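Laundry Handling Project: Progress Report to the Vorent Fund, October

This report covers the second half of the award. The question we set out to answer is whether training on corrections, where an operator takes over mid-task and the takeover is kept as data, gives a better policy than the same amount of ordinary demonstration. All work this period was on the dryer task at the Livach site.

Data collection is finished. We have 300 demonstrations and 200 corrections, all reviewed and labeled by stage. The stages are door, reach, transfer and basket.

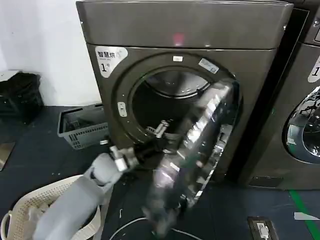 The arm at the drum opening of dryer 1, Livach site.

The door stage took the most time. Our first policy, trained on demonstrations alone, tended to approach the door at one angle and repeat that approach when it missed. Operators stepped in there more than at any other stage, so the correction set leans heavily toward door contact. We have left it unbalanced for now and will report results by stage.
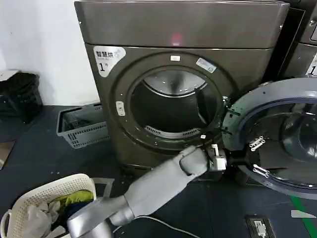
2 min read

After retraining with the corrections included, the policy needs fewer takeovers at the door and recovers from a missed contact more often. The gain at the transfer stage is small. We ran each policy from 5 starting positions and will add more before giving final rates. The Villanueva group is repeating the evaluation with its own operators, using our checkpoint and scoring sheet.

Basket handling was added to the plan in the spring. Light plastic flexes when the fingers close on the wall, and the load moves as the basket tips.

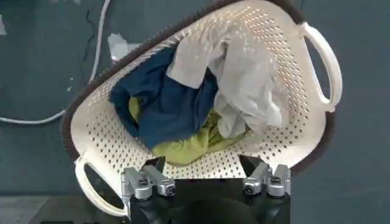 We now record wrist views for this stage along with the head view, and labeling has been quicker with both. The head view alone often left the labelers unsure when contact began.

Two items are behind schedule. The Graltham controller update arrived late and cost us 2 weeks of testing, and the written protocol is still in draft. We expect to send the protocol with the next report. Spending is within budget and we are not asking for any change to the award.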